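Fakine Toy Listing Text, data card

Last edited 6/4/22

What it is

2,000 short product listings for soft toys, copied from the Fesa and Campbell secondhand boards, with one label each for the condition the seller claimed. Text only in the main file. The labels come from the sellers. Keep that in mind before you report an accuracy score on them.

Fields

listing_id, title, body, claimed_condition, asking_price, board

asking_price is whatever the seller typed. Some people typed "offers" and some typed a phone number. Phone numbers were blanked. The rest was left alone.

claimed_condition has 6 values: new, like new, very good, good, fair, parts. I doubt that anyone can tell "very good" from "good" by reading the body text, and I doubt the sellers could either. If your model says it can, check whether it has learned the asking price.

Known problems

29 listings appear twice under different ids. They were found after the split was made and they are still in there.

Campbell sellers write longer posts and pick "like new" far more often. A classifier that only learns which board a post came from will look better than it should. Drop the board column and it will still work that out from the punctuation.

"Vintage" means nothing in this data. So does "rare." An earlier version had a rarity score, supplied with the Sornitard price guide, and it was removed in March when I couldn't find any method behind it. Please don't ask for it back.

Species words are a mess. "Dino," "dragon" and "lizard" get used for the same kind of toy, sometimes in one listing. The 8 species tags in tags.csv were assigned by keyword match and should be treated as a rough guess.
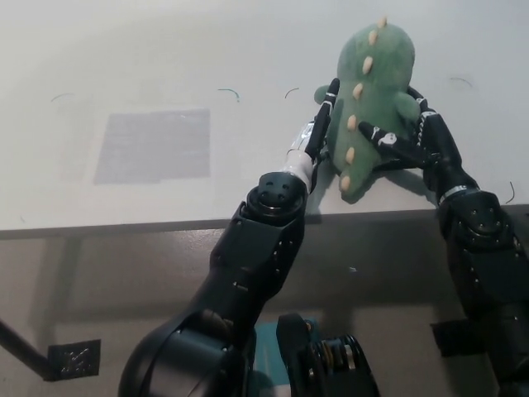
Green plush dinosaur with cream felt spikes, seen from the back.

Suggested use

Practice with noisy labels. Teaching. Price prediction is a bad idea, as there is no sale price anywhere in the file and asking is free.

Splits

train.csv, dev.csv, test.csv, shuffled once with a fixed seed. No stratifying by condition, so "parts" is very thin in dev.

Changes

1.2 removed rarity score, blanked more phone numbers
1.1 fixed broken quotes in body
1.0 first upload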